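Getting old phones ready to pass on

Most homes have a drawer with a few phones in it that still work. Clearing them out takes an evening, and most of that time is charging.

Start by charging every phone you can find. A battery that has sat for a year may need up to 2 hours before the screen comes on. Use the cable that came with the phone if you still have it.

Clear a table. A dark top shows dust and lint well, which helps when you get to the cleaning. Lay the phones out face up with a gap between them so the glass doesn't rub. Don't stack them.

Copy off photos and contacts before you do anything else. One phone we did in June had 4000 pictures on it, and the copy ran most of Monday evening. Check that the files open on the computer, then sign out of all accounts and run the factory reset from the settings menu. Take out the SIM and the memory card. Tape the SIM tray shut if it's loose.

For cleaning you need two soft cloths, one barely damp and one dry. Turn the phone off and unplug it. Wipe the glass from top to bottom, then go around the rim, where most of the grime sits. A wooden toothpick gets lint out of the charging port -- go gently and keep to the sides. We use Wedia glasses cloths. An old cotton T-shirt does the same job.

Don't spray anything straight onto the phone. Window cleaner can strip the coating on the screen.

If a phone has swelled or the screen is lifting, stop there. Don't charge it or press on it. Take it to a battery drop-off.

Wrap each finished phone in paper and write the model and storage size on a sticker. A Tresska shoebox-size bin holds five with their chargers. Keep the bin out of the sun until you hand it over.

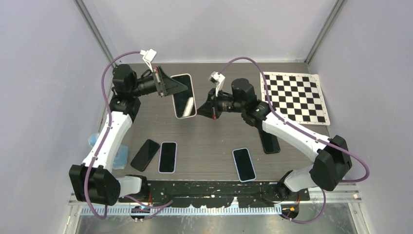 Smartphones on a dark wood-grain tabletop, most of them lying face up.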